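How I keep fresh herbs going for longer

I used to buy a bunch of coriander, use a pinch of it and find the rest as green slime at the bottom of the fridge a week later. I've got a lot better at this (only took me twenty years!) and a few of you asked me to write it all down in one place, so here goes.

Soft herbs first, meaning parsley, coriander, dill and mint. Take the elastic band off the minute you get home and pick out anything that's gone yellow. Snip the ends, stand the bunch in a jam jar with 2 cm of cold water and pop a loose bag over the top. Mine go in the fridge door and I change the water whenever it looks cloudy. Parsley is the champion here, I've had a bunch last well over a fortnight.

Basil is the exception and it sulks in the fridge — the leaves go black almost overnight. Same jar, same water, but leave it on the worktop away from the hob and don't bother with the bag. If it grows little roots, put it in a pot of compost. I had a whole windowsill of it one year from a single supermarket bunch.

Rosemary, thyme and sage like it drier. Roll them up in a barely damp tea towel (kitchen roll is fine too) and keep them in a box with a lid in the salad drawer.

Please don't wash any of them until you're ready to cook! If they're gritty, swish them in a big bowl of cold water, lift them out with your hands so the grit stays behind, then spin or pat them dry. Wet herbs turn to paste under the knife, and a blunt knife makes it worse.

Now, the freezer. I chop whatever is left on a Sunday-ish sort of evening, pack it into an ice cube tray and top it up with olive oil. Once they're solid, tip the cubes into a bag and write on it what they are, as dill and parsley look identical by then. They go straight into the pan from frozen, lovely for soups and for starting off onions. Mint I freeze in plain water instead, for drinks.

My friend Cinzia keeps her parsley stalks in a separate bag for stock and I've started doing the same. Coriander stalks are too good for that, so chop them finely and put them in with the garlic when you make a curry. 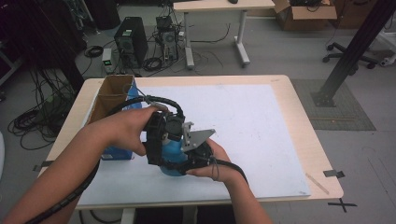 Chives are the other ones I'd freeze, only without any oil. Snip them with scissors, spread them on a tray for an hour so they don't clump, then into a tub. They'll be a bit limp for a salad but they're perfect in mash or scrambled eggs, and you can shake out just as much as you need.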